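Gallum Expenses: Set-Up Guide
Section 2: Approval Rules and Mileage

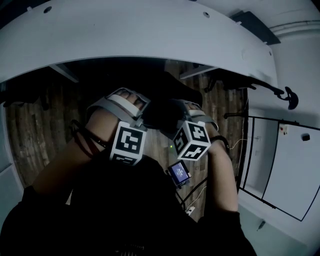
Both hands in strapped devices, each with a patterned marker cube on top.

Before you start

You will need an administrator login for Gallum, your company's current expense policy, and a rough idea of who approves what. If the second and third of these disagree, settle it before you open the settings. Gallum will enforce whatever you type in, including the things you didn't mean.

Section 1 must be finished first. If your staff list is still empty, the Approvers menu will be empty too, and no amount of refreshing will help.

2.1 Create an approval group

1. Sign in and open Settings, then Approvals.
2. Click New Group. Give the group a name other people will recognize. "Group" has been tried.
3. Under Members, add everyone whose claims will go through this group. A person can belong to only one group at a time. Adding someone to a second group removes them from the first without asking.
4. Under Approvers, choose at least 2 people. Gallum will accept one, but that person will eventually take a vacation.
5. Click Save. The group appears in the list with a gray dot, meaning it has no rules yet.

Note: Approvers can't approve their own claims. If an approver submits one, it goes to the next name on the list. With only one name on the list, the claim sits in Pending until an administrator moves it by hand.

2.2 Set the spending limit

1. Click the group name, then the Rules tab.
2. In Single Approval Up To, enter the largest claim that one approver may sign off alone. The default is $300.
3. In Above This Amount, choose Second Approver or Finance Review. Second Approver is quicker. Finance Review is for companies that enjoy a paper trail.
4. Decide whether the limit applies Per Line or Per Claim. Per Line checks each receipt separately, so a claim with nine modest dinners will sail through. Per Claim looks at the total.
5. Click Save. The dot turns green.

Caution: Changing the limit affects claims already in the queue. A claim that had one signature and was ready to pay can drop back to Pending, and its owner will get an email saying so. Make changes early in the month, when the queue is short and tempers are longer.

2.3 Turn on mileage

Mileage is off until you switch it on. Leave it off if nobody at your company drives for work, and skip to 2.4.

1. Open Settings, then Mileage, and slide the switch to On.
2. Enter your rate per mile. Gallum does not fill this in for you. Check the figure with whoever handles your taxes.
3. Pick a distance source. Typed lets staff enter their own miles. Mapped works out the distance from a start and end address using the Ondar add-on, which must be installed separately (see Section 5).
4. If you choose Mapped, set the Detour Allowance. Anything over it needs a written reason. "Traffic" counts as a reason, as far as the software is concerned.
5. Click Save.

Note: Mileage claims saved as drafts before a rate change keep the old rate until they are reopened. Staff tend to discover this when the rate goes up.

2.4 Receipt reminders

1. Open Settings, then Reminders.
2. Set the number of days before Gallum starts asking for a missing receipt. We ship it at 30.
3. Choose the send time. Early morning works best. Reminders sent at 4:45 p.m. are read by very few people.
4. Tick Copy Approver if you want the approver to see the reminder as well — it speeds things up and makes you a little less popular.

2.5 Test before you announce

1. Submit a small claim from an ordinary staff login, not your administrator login. Administrators bypass most rules, so a test from that account proves very little.
2. Submit a second claim above the limit you set in 2.2.
3. Check that both land with the right approvers. Emails take around two minutes to arrive.
4. Delete both claims from the Queue page. Test claims left in place will be exported to Kuo Ledger with everything else, and someone may pay them.

If a claim goes to the wrong approver, check the group membership in 2.1, step 3. If it goes nowhere at all, look for a gray dot.

Customers moving from Cururlow should read Section 3 before importing old claims. Cururlow stores dates as plain text, and a claim from September may otherwise turn up in a month of its own choosing.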